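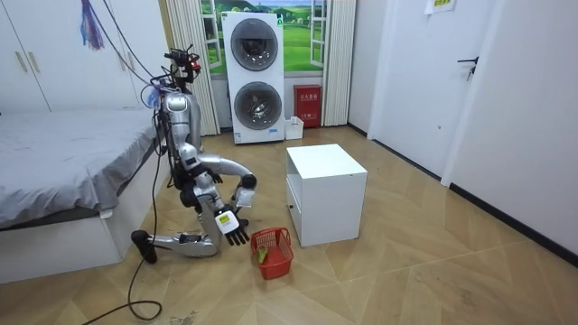
Our local's contract expires in November, and the bargaining survey closed Wednesday at noon. I spent the evening sorting the comments by article number. The largest group concerned job classification, mostly Article 18, which defines who may be assigned work outside their grade. The current wording dates from a time when all equipment had a person standing at it. It has no line for a humanoid robot kneeling on a bedroom floor with one hand near a red plastic basket, and housekeeping staff at the Stover site asked whether it should. I think it should, under a separate heading from ordinary equipment.

Marjorie Ackroyd has drafted a notice clause: 6 weeks in writing before any change in equipment that alters a posted job description. Management offered 4 last time. Sena Nyarko would accept 5 if retraining hours are paid at the regular rate. I would hold at 6, given how long the grievance over the Otby transfers took to reach step two.

Shift bids drew fewer comments. Most members want the seniority list posted before the bid opens, as the side letter already requires. I have asked Salamatu Tijani for the old posting dates and will add them to the table when they arrive.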